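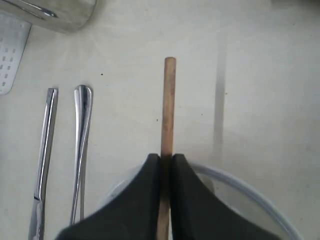

*A wooden stick, a white bowl and two metal utensils.*

# Wood, Metal, Plastic: What Kitchen Things Are Made Of

Open a kitchen drawer and look at what is inside. There may be a wooden spoon, a metal fork, a plastic measuring cup and a rubber spatula, all in one pile. They were made in very different ways, and some of them started out as part of a tree or as rock in the ground.

The stuff a thing is made of is called its **material**. This page is about three materials you can find in almost any kitchen.

## Wood

Wood comes from the trunks and branches of trees. A tree is cut down, the bark is taken off, and the trunk is sawed into boards. The boards then have to dry, which can take weeks or months. Wood shrinks a little while it dries. If you carved a spoon from wet wood and left it on a sunny windowsill, it might crack.

A long, round wooden stick is called a **dowel**. To make one, a machine spins a set of blades around a square strip of wood until the corners are gone. After that it can be sanded smooth, and the end can be rounded so that it has no sharp edge. Dowels are used for many things. Some become chair parts, some hold up plants, and some end up as handles.

Look closely at a piece of wood and you can usually see thin lines running along it. Those lines are the **grain**. They show the direction the tree grew in. Wood is easier to split along the grain than across it.

Wood does not carry heat very well. You can leave a wooden spoon in a pot of soup for a while and the handle will still feel cool enough to hold. It will not scratch a pan the way a metal spoon can, either.

Wood does soak up water. That is why a wooden spoon should not sit in the sink all night. Wash it, wipe it and stand it up to dry.

## Metal

Most forks and spoons are made of **stainless steel**. Steel is mainly iron, with a small amount of carbon in it. Iron comes from rocks called ore, which are dug out of the ground and heated in a huge furnace until the metal melts.

Plain steel rusts when it gets wet. To make it stainless, other metals are added, and the most important one is chromium. The chromium joins with oxygen from the air and makes a very thin skin on the outside of the metal. You can't see this skin or feel it. If it gets scratched, it grows back by itself.

A spoon starts out flat. A machine punches the shape out of a sheet of steel, a bit like cutting a cookie from dough. Then the wide end is pressed into a bowl shape, the edges are smoothed and the whole thing is polished.

Metal carries heat quickly. Put a metal spoon in a cup of hot chocolate and the handle gets warm. The heat travels up from the drink, through the metal and into your fingers. A material that lets heat travel through it easily is called a **conductor**. A material that slows heat down is called an **insulator**. Steel is a conductor and wood is an insulator.

Metal is also heavy for its size. Pick up a metal spoon in one hand and a wooden spoon in the other, and the wooden one may surprise you – it can be much longer and still weigh less.

## Plastic

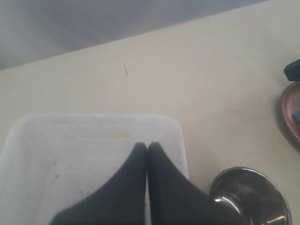
Plastic can be made into nearly any shape, so the people who design plastic things get to think hard about shapes. Most plastic starts as small beads called pellets. The pellets are melted, and the hot plastic is pushed into a hollow metal block called a **mold**. When it cools, it comes out hard. Designers often make the sides lean a little so that the plastic slides out of the mold more easily. The inside walls of this white tray slope down to a flat floor, and its corners are rounded. Rounded corners are easier to wipe clean than sharp ones. There is a long slot in the far wall too, just under the rim, and you could put your fingers through it to lift the tray. A slot like that can be part of the mold, so no extra handle has to be glued on.

Where do the pellets come from? Most are made from oil or natural gas, which are pumped out of the ground. Some newer plastics are made from plants such as corn.

Plastic is light, it does not rust and it does not soak up water the way wood does. It has weak points as well. Some kinds go soft when they get hot, so a plastic tray should never be set on a stove. Plastic also lasts a very long time after it has been thrown away, so it is good to keep using a plastic thing for as long as you can.

## Try It: The Warm Spoon Test

Children in Peninah Minja's class in Skamidstead tried this one in November. You will need:

- a heavy mug
- a wooden spoon, a metal spoon and a plastic spoon, all close to the same length
- a little butter
- three dry beans or peas
- a grown-up to pour the water

1. Stick a bean near the top of each spoon handle with a dab of butter. Use the same amount each time.
2. Stand the spoons in the mug with the beans at the top.
3. Ask the grown-up to fill the mug with hot water. Stay back while it is poured.
4. Watch the beans.

The bean on the metal spoon should slide first, when the heat reaches the butter and melts it. The other two may not move at all. If nothing happens, try again with less butter or a shorter metal spoon.

"We had one bean that stayed up all through lunch," says Kaede Nomura, who is eight. "It was the wooden spoon."

Bath water is too cool for this test. A warm bath is often close to 104 degrees Fahrenheit, and butter that warm will melt, but by the time the heat has climbed a spoon handle much of it has gone into the air. So let the grown-up use the kettle.

## Words to Know

**Conductor** – a material that lets heat travel through it easily.

**Dowel** – a long, round stick, often made of wood.

**Grain** – the lines in wood that show which way the tree grew.

**Insulator** – a material that slows heat down.

**Mold** – a hollow shape that melted plastic is pushed into.

**Ore** – rock with metal in it.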